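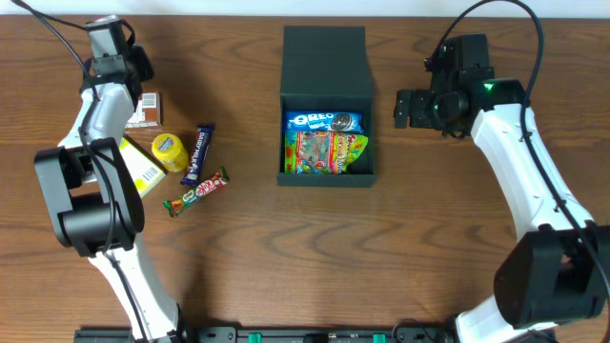

Snack packing, two arms, green box. Oreos and the candy bag in, five items still on the table.

July, bench 2, started 9:40

Question for the month, copied from the whiteboard so I stop getting asked: can this setup pack a gift box well enough that Cleltham would let it do the job for a shift without a person standing next to it? My answer going in was no. Writing down the reasons as I go so that Canan can argue with them properly.

Task as agreed: everything goes in the box, nothing crushed, lid closed. Start layout is a loose heap to the left of the box, set by hand and different each time. Amos wanted a fixed layout. I said no to that. If I get to choose where every bar lies, I've done half the work for the machine and it shouldn't get the credit.

34 tries on the current policy. Full box with the lid shut: 7. Tobias counts a higher number because he includes the ones where the lid was down but something was sticking out at the corner. I don't. A customer wouldn't either.

What goes wrong, from my scribbles:

Chocolate bars. The Dairy Milk and the KitKat are flat and slippery, and when they end up close together the gripper goes for the gap between them. It either gets both and drops one, or pushes them farther apart and starts hunting. When they lie well clear of each other it does fine.

The jar. Picks up OK if the fingers come down square. If they touch the rim first it tips and rolls, and then we are all leaning over the table. Ezekiel suggested putting a mat down. Maybe, but Cleltham packs on bare tables.

Anything close to the left arm. Items that start partly under the upper link get ignored for a long time. I think the head view loses them and the wrist view isn't pointed at them until too late. The pale yellow-green box is a regular victim. Worth checking how many training episodes even had something in that spot. My guess is hardly any.

Order. It likes to put the Oreos and the candy bag in first, laid flat, which uses up most of the floor of the box. Then there is a strip left along the front edge and it has to stack. A person looks at the heap, sees the jar, and leaves room for the jar. I have seen no sign of planning of that kind. Canan says it is in there and comes out with more data. We have 800 demonstrations already. I asked how many more and got a shrug.

Lid. Better than I expected, to be fair. It came down cleanly on most of the tries that got that far. Last month I wrote that the lid would be the hard part and I was wrong.

Time. Good runs take nearly 3 minutes. Darnell came over from the stockroom, watched two of them, then packed the same box himself while talking about his truck. I didn't put a clock on him but it was a matter of seconds. He also turned the bars so the names faced up, which isn't in our task at all and which the Cleltham people would certainly want.

I know the argument that speed doesn't matter if it runs all night. It would need to run all night, though, and I haven't had it go more than a few boxes without one of us reaching in. Whoever is doing the reaching is a packer with extra steps. Same complaint I had about the towel folding.

Not touching the Plalteo video in the writeup. It's cut between every pick and I can't tell what happened in between.

To do:
- rerun with the jar upright on the far side, away from the bars
- pull episodes with items under the left link (Amos)
- left wrist cable: check slack before the next batch, it loops wider than I like
- Tobias and I to agree on one definition of "closed" and write it on the board
- smaller candy bag? No. Keep it.

Stopped 4:15. Still no. Canan wants another batch on the new checkpoint before I send anything to Cleltham, and I said fine as long as the heap gets set by somebody who hasn't seen the training data. Darnell has agreed if it's before lunch.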